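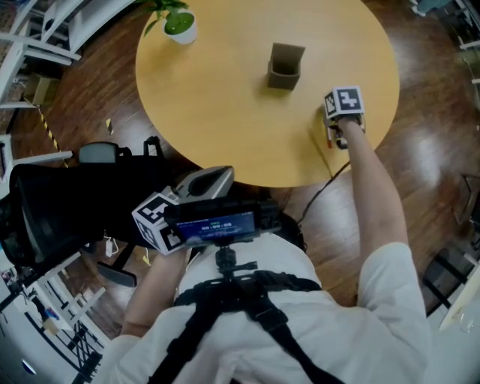 Box and plant, round table: notebook entry

Sun 1 November
By Xiaoqing Yin
3 comments | 11 shares

Quiet building, so a good day for recording. Plan was to get the box task on the round table into a usable state before the Lindgren people want numbers. Both hands in the grippers, chest mount on, no arm in the loop. Everything recorded today goes to the Allia policy first and only after that to the Nundis one, which still has the old wrist offsets in its config.

Task as written on the sheet: start with both grippers back from the table, right hand comes in from the right side of the box, closes on the near flap, folds it outwards, lets go. Left hand comes in for the other flap. Then both hands back to the start pose and stop. The plant stays where it is and is not to be touched. It is there so the policy sees something on the table that isn't the target.

Setup notes

Timer on the left gripper has to read zero before you press start. If it doesn't, the previous take hasn't closed and the two will be joined in one file. I lost most of a morning in July to this and I'm writing it down again.

Marker cubes: wiped both with a dry cloth. Check the corners, the print lifts there first. Don't use the alcohol wipes, they take the black off.

Cable on the right gripper: let it hang in a loose curve down the near side of the table. Taping it to the forearm gave a tug at full reach and you can see it in the wrist trace as a small step every time. Leaving it loose is better, but look where your feet are.

Harness: shoulder straps first, then the chest strap. If the mount tips down you get a lot of your own shirt and not enough table. I check it by holding both grippers at the start pose and looking at the preview. Both cubes should be in view, and the box near the middle.

Chair: push it back to the left before a take. With the left elbow out it is easy to knock the armrest. Two takes went in the bin for that.

Recording

First block, slow. I moved at what felt like half normal speed and waited at the flap before closing. The traces are clean but the waiting is a problem. When the policy is trained on demonstrations with a pause, it learns the pause, and sometimes doesn't come out of it. Kept the block but tagged it "slow" so it can be left out.

Second block, normal speed, no pause. Much better to look at. The right hand approach varies more than I'd like in height. Tried fixing my elbow against my side, which made the path repeatable and also made it unlike anything a person would do. Stopped that after a short while and went back to just doing the task.

Third block, box turned a little each time. I turned it by hand between takes with the recording off. Don't turn it with the gripper, even if it's quicker, or the end of one take looks like the start of another.

Tracking dropped on the left cube several times when I brought that hand in close to the chest and rolled the wrist. Two faces are edge-on to the camera at that angle and the third is behind my thumb. Start pose for the left is now a bit further forward, palm in. No drops after the change. Jondier had the same complaint in their notes and moved the cube instead. I would prefer not to, as it means measuring the offset again.

Numbers for the day

Control steps per take are capped at 2000 in the recorder. Third block ran close to it when I fumbled the far flap. Any take that hits 2000 is cut without a warning, so look at the length column before copying.

Normal speed takes mostly finish under 900 steps. That is the figure I'd give Lindgren if they ask for one.

Take 1069 is the one to show people. Both flaps in one go, no regrasp, hands back to start without a wobble.

Replay

Ran a few of the second block through the replay script with the simulated arms. Right side follows well. Left side reaches its joint limit on the way back to the start pose because I pull my elbow behind my body and the arm has no way to match it. A person doesn't notice doing this. For the next session, bring the hand back only as far as the table edge and stop there.

Gripper width in replay was off by a constant, the same in every file. I think the zero was set with the fingers not fully closed. Corrected it in the conversion and not in the raw files. Please don't correct it again.

Things I'd do differently

Change the cardboard box more often. The flaps get soft with handling and then they open if you so much as brush them, so the later demonstrations are of an easier task than the early ones. I have a few spare flat ones and will swap at the start of each block.

Take a rest between blocks. My right arm gets lower as I tire and the whole approach drifts down with it. It shows clearly if you plot all the takes in order.

Say the take label out loud before starting, as the audio is being kept anyway and I misread my own handwriting twice.

To do

- Copy second and third blocks to the Allia folder, leave "slow" where it is
- Update wrist offsets in the Nundis config
- Re-zero the left gripper, fingers properly closed
- Move the left start pose on the task sheet and print a new one
- Try the plant in other places on the table, a few takes for each
- Ask whether anyone still needs the July files, they are filling the disk

Training started on the second block alone before I left. Checkpoints go in the usual place. If the loss is flat in the morning, stop it and look at the length column first.

We use cookies to remember your settings. Accept | Manage preferences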